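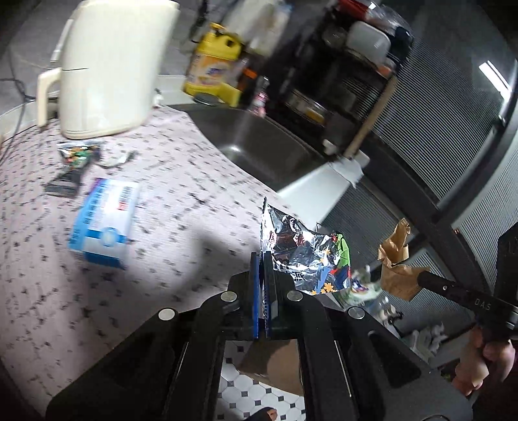 The kitchen counter at Trokport, with a snack wrapper at the near edge.

Progress report: Shared Kitchens, Trokport and Sastora
Prepared by Nnamdi Uzor for the Chala Fund
2024-03-01

Dear all,

Thank you once again for your patience with us over the winter, and for the very kind note that came with the second payment. I read it out at tea and it cheered everyone up no end.

You will remember that the grant was for making 4 kitchens pleasant to use again, and I'm glad to say that 2 of them are now finished and the third (Trokport, the one at the top of this report) is well on its way. It is a kitchen that everybody passes through, and things get put down on the pink speckled worktop and stay there. Snack wrappers are the usual culprits, but we also find boxes, leads and the odd bag of electronic parts, like the one with the green circuit board in it that was sitting not far from the kettle. Bits like that now go into a labelled drawer in the office, and people have been very good about using it.

The sink end has been easier going. The black drying rack above the basin has made a real difference, as pans used to be left standing on the side, and the washing-up things now have a place of their own at the back of the counter. I would still like to move the kettle to a spot where its cord doesn't trail down the side, and we have asked Sutaser to quote for another socket. The floor with the little black diamonds scrubs up beautifully, by the way, once the cardboard is out of the way!

On money, we have spent £569 since the last report, nearly all of it on racks, bins and shelving. A further £55 went on cleaning supplies, a bit more than I had allowed for, and I have taken it from the small sum we kept back for sundries. Receipts are attached in the usual way.

Sastora has been slower, I'm afraid. The old cupboards were in a worse state than we thought, and I would rather wait for the joiner than patch them twice. We still expect to have all the kitchens done by September, and you would be most welcome to come and have a cup of tea in any of them before then. Just let me know which day suits.

With warm thanks,
Nnamdi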